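세립 질감 미장

세립 질감 미장(細粒質感 미장)은 실내 벽면에 고운 골재를 섞은 미장재를 얇게 바르고, 표면을 완전히 평활하게 누르지 않은 채 미세한 요철을 남기는 마감 방식이다. 현장에서는 '고운 거친면', '모래결 마감' 등으로도 불린다. 대개 흰색이나 그에 가까운 밝은 색으로 시공하며, 주택의 거실과 복도, 작업실, 사무 공간의 벽에 널리 쓰인다. 평활 마감과 조면 마감의 중간에 놓이는 것으로 분류하지만, 둘과의 경계는 엄밀하지 않다.

명칭과 범위

미장면의 질감은 통상 골재의 굵기, 도막의 두께, 마무리 도구의 세 요소로 구분한다. 세립 질감 미장은 손바닥으로 쓸었을 때 까슬한 느낌이 있으나 요철 하나하나가 손끝에 걸리지는 않는 면을 가리킨다. 골재가 굵어 손끝에 걸리는 면은 조립 질감 미장, 흙손을 불규칙하게 움직여 무늬를 낸 면은 흙손결 마감이라 하여 따로 다룬다. 질감 도료를 롤러로 칠한 면도 겉보기에는 비슷하지만 바탕과의 접착 방식이 다르므로, 좁은 의미의 미장에는 넣지 않는 것이 보통이다.

제품 목록에서는 이 구분이 일정하지 않다. Trareck의 분류표는 실내용 질감재를 4개 등급으로 나누고 가장 고운 두 등급을 '세립'으로 묶는다. Grirken은 등급 대신 품번을 쓰며, 품번 3377이 세립면용 마감재에 해당한다. 두 회사의 등급과 품번은 서로 대응하지 않으므로 보수할 때 환산해서 쓰는 것은 권장되지 않는다.

재료

결합재로는 석회, 석고, 시멘트, 합성수지 가운데 하나 또는 둘 이상을 섞어 쓴다. 석회계는 굳는 속도가 느려 손질할 시간이 길고 습기를 흡수했다가 내보내는 성질이 있다. 석고계는 빨리 굳고 수축이 적지만 물이 자주 닿는 자리에는 맞지 않는다. 수지계는 얇은 도막에서도 접착력이 안정적이며 기존 도장면 위에 시공할 수 있는 제품이 많다.

골재는 규사나 석회석 분말을 체로 걸러 쓴다. 입도가 고르면 면이 균일해지고, 입도 폭이 넓으면 자연스러운 얼룩이 생긴다. 둥근 입자는 도구가 지나갈 때 굴러서 가는 홈을 남기기 쉽고, 모난 입자는 제자리에 박혀 점상의 요철을 이룬다. 흰 벽을 얻으려면 결합재뿐 아니라 골재도 밝은 색이어야 한다. 어두운 골재가 섞이면 표면을 문지르는 과정에서 결합재 막이 벗겨져 회색 점이 드러난다.

바탕 처리

바탕은 단단하고 먼지가 없어야 하며, 흡수성이 벽 전체에 걸쳐 비슷해야 한다. 흡수성이 다른 부분이 섞여 있으면 한쪽이 먼저 굳어 질감에 경계가 생긴다. 석고보드 바탕에서는 이음매를 메운 띠 부분과 종이면의 흡수성이 다르므로 프라이머를 칠해 맞춘다. 콘크리트처럼 매끈한 바탕에는 골재가 든 프라이머를 써서 접착면을 거칠게 한다. 모서리에는 보호재를 대고, 기존 균열은 벌려서 메운 뒤 망사 테이프를 겹쳐 바른다.

시공

초벌은 바탕의 굴곡을 잡는 층으로, 흙손으로 눌러 바르고 긴 자로 평탄도를 확인한다. 이 층에는 질감을 내지 않는다. 정벌은 초벌이 굳은 뒤에 바르며, 두께는 가장 굵은 골재의 지름과 같거나 그보다 조금 두껍게 한다. 도막이 지나치게 두꺼우면 골재가 묻혀 면이 밋밋해지고, 얇으면 도구 자국이 줄로 남는다.

마무리는 표면의 물기가 걷히기 시작할 때 플라스틱 흙손이나 스펀지 흙손으로 작은 원을 그리며 문지르는 방식이 일반적이다. 누르는 힘과 시점에 따라 같은 재료에서도 결이 달라진다. 한 벽면은 모서리에서 모서리까지 끊지 않고 마치며, 면적이 넓으면 작업자를 나란히 세워 이음 자리가 굳기 전에 다음 구간을 붙인다. 중간에 멈춘 자리는 건조 후 띠 모양으로 보이고, 도장을 해도 대개 지워지지 않는다.

양생 중에는 직사광선과 강한 통풍을 피한다. Tiêu의 석회계 마감재 설명서는 시공 후 도장까지 11일을 두도록 하고 있다. 석고계와 수지계는 이보다 짧은 경우가 많으나, 층 두께와 실내 습도에 따라 달라지므로 제품별 지시를 따른다.

빛과 그림자

세립면의 인상은 조명의 방향에 크게 좌우된다. 빛이 벽에 수직에 가깝게 닿으면 요철의 그림자가 짧아 면이 평평하게 보이고, 벽을 스치듯 들어오면 요철마다 작은 음영이 생겨 질감이 두드러진다. 후자를 사광이라 하며, 시공 상태를 점검할 때 이용한다. 물체가 벽 가까이에 있을 때는 흰 바탕 위의 그림자가 회색으로 드러나며, 그림자의 윤곽은 광원이 클수록, 물체가 벽에서 멀수록 흐려진다. 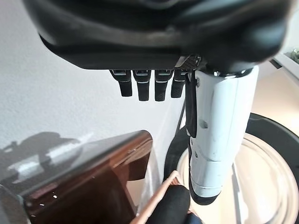 Josiane Carré는 이러한 설명이 사광의 역할을 지나치게 강조한다고 보았다. 그에 따르면 사광 아래에서 드러나는 결함의 상당수는 평소의 조명에서 보이지 않으며, 이를 모두 고치려 들면 덧바른 자리가 늘어 오히려 면이 고르지 않게 된다. 그는 검사에 쓰는 조명을 실제 사용할 조명과 같은 위치에 두어야 하고, 사광 점검은 "초벌에서 끝내는 편이 낫다"고 적었다.

이 견해에는 반론도 있다. 창이 벽과 직각으로 붙어 있는 방에서는 하루 중 일정 시간 동안 자연광 자체가 사광이 되므로, 정벌 이후의 점검을 생략하기 어렵다는 것이다. 절충안으로는 창에 접한 벽만 사광으로 점검하고 나머지는 사용 조명으로 확인하는 방법이 쓰인다.

결함

흔한 결함으로는 이음 띠, 흙손 자국, 핀홀, 잔금, 색 얼룩이 있다. 핀홀은 바탕의 공기가 도막을 뚫고 나올 때 생기며 흡수성이 높은 바탕에서 잦다. 잔금은 물을 많이 탄 재료나 급한 건조에서 비롯되고, 그물 모양으로 퍼지는 경우와 바탕의 이음매를 따라가는 경우가 있다. 뒤의 것은 바탕이 움직인 결과일 가능성이 있으므로 표면만 메우면 다시 나타난다. 색 얼룩은 배합마다 물의 양이 달랐거나 안료가 고루 풀리지 않았을 때 생긴다.

골재가 손에 묻어나는 현상은 분말화라고 한다. 결합재가 부족했거나 동결, 과건조로 경화가 중단된 경우에 나타나며, 약한 부분을 긁어내고 침투성 강화제를 바른 다음 다시 마감한다.

유지 관리

요철이 있는 면은 평활면보다 먼지가 잘 붙는다. 마른 상태에서 부드러운 솔로 위에서 아래로 쓸거나 진공청소기의 솔 흡입구를 약하게 대어 제거한다. 젖은 걸레로 문지르면 먼지가 골에 밀려 들어가 회색 줄이 남는다. 석회계와 석고계에는 물청소를 하지 않으며, 수지계도 국부적인 오염에 한해 중성 세제를 묻힌 스펀지로 두드려 닦는다. 연필 자국은 흰 지우개로 옅게 할 수 있으나 세게 문지르면 돌출부가 닳아 번들거린다.

벽에 장비나 가구를 가까이 두는 방에서는 긁힘이 주된 손상 원인이 된다. 도막이 얇아 긁힌 자국이 초벌까지 닿기 쉽고, 초벌의 색이 다르면 선이 뚜렷하게 보인다. 초벌과 정벌의 색을 맞추어 두면 이 문제를 줄일 수 있다.

보수

작은 흠은 같은 배합의 재료를 붓이나 스펀지로 찍어 메운다. 가장자리를 물로 적셔 경계를 흐리게 하고, 굳기 전에 주변의 결 방향에 맞추어 두드린다. 손바닥보다 넓은 손상은 부분 보수로는 자국이 남기 쉬워 모서리까지 한 면 전체를 다시 바르는 쪽을 택하기도 한다. 남은 재료의 보관분이 없을 때는 견본판을 만들어 건조 후의 색과 결을 비교한다.

Besitz의 보수용 재료는 4가지 입도로 나뉘어 있으며, 개정된 안내서(7월 28일 화요일 자)에서는 견본판을 보수할 벽과 같은 방에서 세워 말리도록 하였다. 눕혀서 말린 견본은 골재가 가라앉아 실제 벽보다 매끈해진다.

같이 보기

평활 미장
흙손결 마감
석회 미장
질감 도료
사광 점검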